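## 3. Setting and division of work

The study followed the returns bench at Lastia, a household goods distributor with a depot in Clakenden. Mixed small items reach the bench in grey bins, and the arm picks from the bin under test (Figure 1).
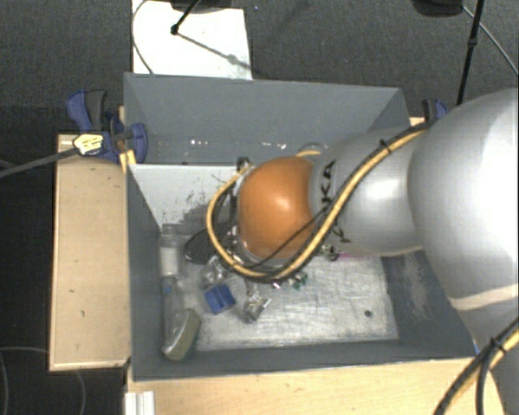 **Figure 1.** Bin picking with mixed contents, including a clear plastic bottle and a sponge or brush head. The floor of the bin is scratched and worn.

### 3.1 What the sorters did before

Before November, each sorter emptied bins by hand and decided at the same moment where an item should go. Picking and judging were one task. The sorters we interviewed found it hard to describe the second part, and most only talked about it when we asked them to sort a bin while speaking aloud.

### 3.2 What they do now

The arm lifts an item and places it on a tray, and the sorter decides what happens to it. Sorters also deal with failed picks. We logged 74 stoppages over three weeks, of which 62 were cleared by the sorter on shift without calling the technician. Clear and crumpled packaging was the cause the sorters named most often in interviews. The log kept by Vastine, the integrator, does not record item type, so we could not check this against it.

Clearing a stoppage was not in the job description when the trial began. Eero Lappalainen, the shift lead, added it after the first week and moved one break to the middle of the morning, when stoppages were most frequent. Two sorters welcomed the change. A third said she now spent her day "waiting for it to get stuck" and asked to go back to the packing line.

### 3.3 Pace and talk

Under manual sorting, pairs worked on facing sides of a bench and shared doubtful items. With the arm in place they stand on the same side, further apart, and pass items less often. Newer staff felt this most, as they had learned the categories by asking the person opposite. Kokkonen's checklist for new starters, which the depot already used, covers safe stopping and restarting but says little on how to judge a returned item. We return to training in Section 5.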